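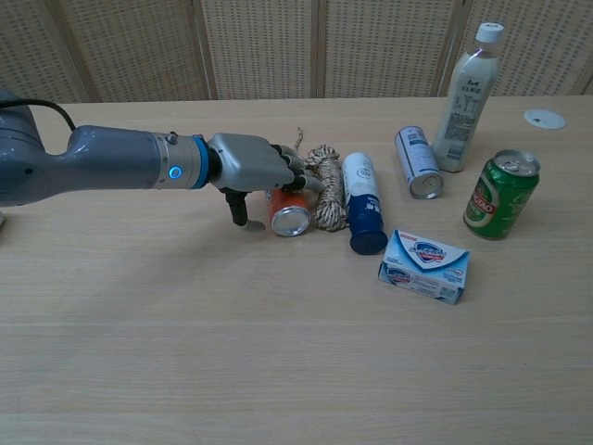
I got to the lab on a Friday, a little after nine, and the first thing Radka Radulović did was hand me a coffee and ask me to go mess up a table.

She meant it! She wanted the stuff on it moved by somebody who didn't know what the robot liked. So I put down my cup and shoved things around, and I'll admit I was a bit mean. I tucked the coil of rope right up against a can lying on its side, which is a rotten thing to do to a robot hand, as I would learn over the next half hour.

Radka runs a small group at Lultau that works on grasping. If you've never thought about grasping, lucky you. Most of us worked it out before we could talk, and we've been picking things up ever since without giving it a second's attention. I certainly hadn't given it any until I spent a day watching a silver hand try to decide where its thumb should go.

The thumb is the whole story, as far as this group is concerned. Their method is called Nereo, and the short version is that the robot picks a spot for the thumb first and works out the rest of the hand from there. The usual way of doing things (I'm squashing years of other people's work into one sentence here, sorry) is to plan the entire hand in one go, every joint of every finger, and then send it in. That's a lot of joints. Mizanur Amarasinghe, who wrote most of the code, compared it to choosing a parking spot by first deciding how you'll get out of the car.

"So we start with the one finger that has to be right," he told me. "The other ones can be a little lazy."

Lazy fingers! I loved that. In Nereo the fingers curl in from above while the thumb hangs down on the near side of the object, and they close until the motors feel push-back. If a finger bumps something soft, like my rope, it's allowed to stop early. The grasp is judged on whether the thumb has something to press against, and everything else is a bonus.

And the objects are ordinary, the kind of thing you'd find in my kitchen on a bad week. A spray can, a soap box, a tall white bottle, a green Tsingtao can. I asked why there was beer and was told that drink cans are shiny, and shiny things are awful. The depth camera looks at a silver can end and gets confused about where the surface is. A can on its side is worse, because it can roll if you so much as breathe on it.

Which brings us to the numbers. In June the group ran 169 grasps with Nereo on tables laid out by people outside the team, and then ran the same layouts with the older planner they'd been using before. They only gave the robot 2 tries per object, no resets. Nereo needed 6 seconds to pick a grasp on a crowded table. The old planner often took so long that Maximiliano Rivas, the group's PhD student, used to answer email while it thought. He says his inbox has been a disaster ever since the switch.

The gains were biggest on things lying down. Upright bottles were already pretty easy for both methods, so there wasn't much room to improve. Flat boxes are still a pain. The hand comes in from the top, the fingers want to wrap, and a flat box doesn't offer much to wrap around. Radka was very frank about this and showed me a whole folder of videos of the hand patting a box like a nervous aunt.

I also called Samran Panyasiri at Wattanapong, who works on a rival approach and wasn't part of the study. He liked the idea and had a complaint, which is my favorite kind of expert. What happens, he wanted to know, when the best thumb spot is on the far side, where the camera can't see? Mizanur's answer, when I passed it along, was a long sigh. At the moment the robot guesses. It assumes the back of a thing looks like the front, which works fine for cans and bottles and goes badly for a teapot.

They're going after that next. The plan is a training set of 100 objects picked for having annoying backs, and Jirayu Phetsri has been put in charge of shopping for it. When I left she was scrolling through gravy boats and watering cans, reading the handle shapes out loud to the room.

As for my rope trick: the first try missed, with one finger snagged in the coil. On the second try the thumb came in lower, the can came up, and I clapped. I was the only one who did. Radka had already started moving the bottle for the next run.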